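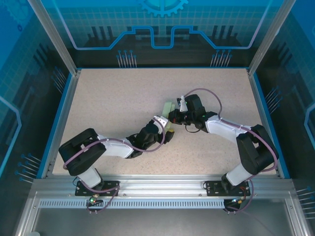
Figure 5-1. Two-arm hold over the centre of the table.

5 Recording demonstrations: folding the box

This section covers the recording of folding examples on the Gimik two-arm cell. It assumes that the cell has been installed and both arms calibrated (section 3), and that the operator has finished the practice tasks in section 4. Single-arm tasks are covered in section 6.

One demonstration is called an episode. An episode runs from the moment the operator presses Record to the moment they press Stop, and holds the joint positions of both arms, the gripper openings and the video from every camera enabled in the task file. Episodes are grouped into sessions. A session belongs to one operator and one task file.

5.1 Before you start

1. Switch on the cell and wait for both arms to report Ready in the Zalletti recorder. If one arm reports Ready and the other does not, switch the cell off at the main switch and start again. Do not try to bring up the second arm alone.

2. Look along the purple cable on each arm. It should follow the arm with enough slack at the elbow and wrist for the joint to move through its full range, and every white tie should be closed. Replace a missing tie before recording.

3. Wipe the table with a dry cloth. Remove scraps of card, tape and anything left from the last session. The table must hold the box and nothing else.

4. Check that the vent strip below the front rail is clear. Do not rest papers or spare boxes against it.

5. Open the recorder and choose File, then Open task. Select Angelovski-fold. The camera views appear on the right of the screen.

6. Compare each camera view with its reference picture using the Overlay button. The edges of the table should line up. If they do not, a camera has been knocked; follow 3.6 before going any further.

7. Enter your operator code. Episodes saved under the wrong code can be moved later, but only by the site lead.

Caution: Keep your hands, sleeves and hair outside the cell whenever the arms are powered. Use the Hold button on the console before reaching in to place or remove a box. Releasing the hand controllers does not hold the arms.

Caution: The arms can reach each other. The recorder warns of a likely collision but will not stop every one. Move slowly when the grippers are close together, and press Hold if you lose track of which finger is nearest the box.

5.2 Preparing the boxes

Use the pale green Durnmont boxes supplied with the cell. Other boxes may be the same size when flat, but the creases are of a different stiffness and episodes recorded with them should not be mixed into this task.

1. Take 8 boxes from the pack for each session.

2. Crease every fold once by hand, then open the box out again. Do not crease a fold more than once.

3. Throw away any box with a torn flap, a split corner or a crease in the wrong place.

4. Change to a fresh box when the card no longer springs back after a fold. With normal handling, a box lasts for several episodes. A limp box makes the work easier for the operator and gives examples that are of little use on fresh stock.

Note: Do not write on the boxes. Ink marks show up on camera, and the system may learn to look for them. Keep used and unused boxes in separate trays if you need to tell them apart.

5.3 Placing the box

The starting position is varied on purpose. Before each episode the recorder shows a start card with a small drawing of the table and an outline of the box at an angle. Place the box by eye to match the card.

1. Press Hold.
2. Put the box on the table as shown on the start card.
3. Take your hands out of the cell.
4. Release Hold. Both arms move to the home position by themselves.
5. Wait for the tone.

Do not measure the position, and do not put tape on the table. Small differences from the card are wanted. If the box is in a place where one arm plainly cannot reach it, press Skip card.

5.4 Recording an episode

1. Take a hand controller in each hand. The left controller drives the left arm and the right controller the right arm, as seen from the front rail.

2. Squeeze and release both triggers once. Each gripper should close and open with its trigger. If the response is late or uneven, stop and see 5.7.

3. Press Record with the foot pedal. Begin to move within two seconds.

4. Bring the grippers in towards the box from either side. Steady the box with the left gripper and lift the first flap with the right. The left gripper should press only hard enough to stop the box sliding.

5. Fold the side flaps, changing hands as needed. Let one gripper keep contact with the box at all times once the first flap is up.

6. For folds that cannot be made flat on the table, raise the box between the two grippers with its upper end leaning towards the back wall (Figure 5-1). Support it from below with the left gripper and steady it at the right side with the other. Keep the piece over the centre of the table.

7. Lower the box, tuck the last flap and press it home.

8. Open both grippers and draw the arms back until they are clear of the box. Hold still for one second.

9. Press the pedal again to stop.

An episode that runs past 70 seconds is stopped by the recorder and marked Long. Long episodes are kept but left out of training unless a reviewer puts them back.

If a flap slips, carry on and recover it if you can do so in a natural way. Recoveries are useful. Pick the flap up again from where it has come to rest and continue with the fold. Do not go back to the starting position and do not shake the box to free it.

Stop and discard the episode if:

- the box leaves the table
- a gripper tears the card
- the arms touch hard enough to move one another
- somebody reaches into the cell
- you pause for longer than five seconds to think

To discard, press and hold the pedal until the second tone. The recorder asks for no reason, but a short note in the Comments box is helpful when the same thing has happened more than once.

5.5 Ways of holding the box

Operators tend to settle on one grip and use it for every episode. Try to keep some variety. The task file accepts any order of folds that ends with a closed box, and a fold may be made with the box lying on the table or raised from it.

When working flat, a steady arrangement is to set the left gripper against the left side of the box and come down on the top right of it with the other. Lift the right wrist so that the fingers point down at the card, and leave enough height above the arm for its cable to arch freely. The free flaps can stay spread while you deal with the one that is upright. Avoid trapping a loose panel under the box.

Check the camera views from time to time during practice. If both wrists are over the box at once, the fold line may be hidden from the cameras. Moving one wrist a little to the side is enough to bring it back into view.

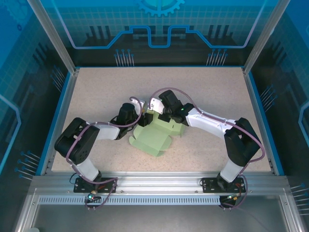 5.6 Marking and saving

After each episode the recorder shows three buttons.

Good: the box is closed and both grippers ended clear of it.

Usable: the box is closed but a flap is bent or stands proud, or there was a recovery on the way.

Fail: the box is not closed. Failed episodes are saved in a separate folder.

1. Choose a button. Judge the box itself, with the arms on Hold, and not the video.

2. Check that the episode number has gone up by one. The number is given by the recorder and does not restart with a new session, so a session may well begin at an odd figure such as 1359.

3. Open out the box, or take a fresh one, and go back to 5.3.

A full session is 24 saved episodes, counting Good and Usable together. Take a break at the halfway point. If your folds are getting faster and rougher, end the session early; a short session is saved in the same way as a full one.

At the end of the session:

1. Press End session. Both arms move to the rest position.
2. Wait for the upload bar to fill. Do not close the recorder while it is moving.
3. Switch off the cell.
4. Put the used boxes in the card bin.

Note: An episode cannot be edited after upload. To change a mark, send the episode number and the new mark to Jasmina Perić, who keeps the review list for this task.

5.7 Problems during recording

One gripper is slow to close.
Look for card dust or a shred of flap between the fingers. Press Hold, clean the fingers with the soft brush and test the trigger again. If nothing changes, run the gripper check in 3.4.

An arm shakes when holding the box up.
The two grippers are pushing against each other. Ease one trigger slightly. If the shaking continues with nothing in the grippers, end the session and recalibrate.

An arm stops and the recorder shows Joint limit.
Move the controller back the way it came until the message clears. The episode can go on, but mark it no higher than Usable.

A cable catches on the elbow.
Press Hold at once and discard the episode. Free the cable by hand and check the ties along the whole arm before releasing Hold.

The short leads under the base plates have been pulled.
Switch off before touching them. Push each connector fully in, then start again from 5.1.

A camera view freezes.
Discard the episode and press Restart cameras. Repeat the overlay check in 5.1, step 6. Any earlier episode in which the view froze will be listed under Dropped frames and can be deleted from there.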